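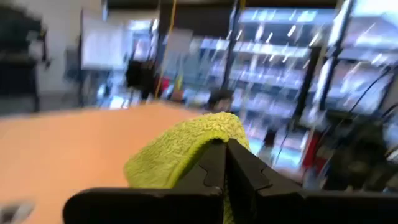

# Notik microfiber towel, yellow-green

The Notik is a general-purpose cleaning towel with a looped pile on both faces. It is made for dusting, wiping tables and counters, drying dishes and washing cars. We sell it singly or in packs, and it is the same towel whether you buy one or a full carton.

Teltstead has stocked the Notik since the shop was still a counter at the back of the Charvát hardware store. The supplier has changed the hem once in that time. The cloth is the same.

## Size and make

- Size: 40 x 40 cm
- Color: yellow-green
- Pile: looped, medium length
- Edge: overlocked in matching thread
- Label: small paper tag, pulls off before first use
- Wash: warm, up to 40 °C
- Country of final packing: see the carton

The towel is square, so it folds in half and in half again and gives you eight clean faces to work with. Most people use one face until it drags or leaves marks, then turn to the next.

## What it is good for

**Tabletops and desks.** Use it dry for dust and crumbs. For sticky spots or cup rings, dampen one corner with plain water, wipe, and go over the same place with a dry part of the towel.

**Glass and mirrors.** It will do the job, but the loops can leave a little lint the first couple of times. If you clean a lot of glass, the flat-weave Notik is a better choice.

**Dishes.** It takes up more water than a cotton dish towel of the same size and is slower to feel wet. Keep a separate one for the kitchen.

**Cars and bikes.** Fine on paint and plastic trim. Shake it out often, and don't use a towel that has been dropped on gravel.

It is not meant for hot pans or oven racks. Microfiber melts. Don't use it with bleach, paint thinner or acetone.

## Washing

Wash new towels once before you use them, on their own or with other towels of the same color. The yellow-green dye can tint white cloth in the first wash.

After that, wash with a small amount of liquid detergent. Leave out fabric softener, which coats the fibers and makes the towel push water around. Keep it away from cotton terry in the machine too, or it will come out covered in lint.

Hang to dry or tumble on low. A towel hung over a rail by its middle is usually dry by the next morning. Don't iron.

If an old towel has stopped soaking up water, run it through two washes with no detergent. That brings most of them back.

## Packs

| Pack | Use |
|---|---|
| Single | Home, trial |
| 2 | Kitchen and bath |
| 30 | Offices, workshops |
| 46 | Full carton |

The carton holds an odd number for a wholesale pack because it is filled by weight and volume to fit the shipping box. We don't split cartons, but you can order singles alongside one.

## From customers

"We wipe down all the workbenches with these at the end of the day. I like the bright color. They get left on shelves and under things, and I can find them again." Štěpánka Machala, Tusholm

"Good towel. Sheds a bit at first. Wish it came with a hanging loop." Ctibor Paulík

There is no version with a hanging loop at present. Several people have asked, and Boris Hudec in purchasing has passed it on to the supplier.

## Returns

Unwashed towels can come back within 30 days in any condition of packaging. If a hem opens in normal use, send us a photo of the edge and we will replace the towel. Write to Žofie Dvořáček at the Teltstead order desk and include your order number.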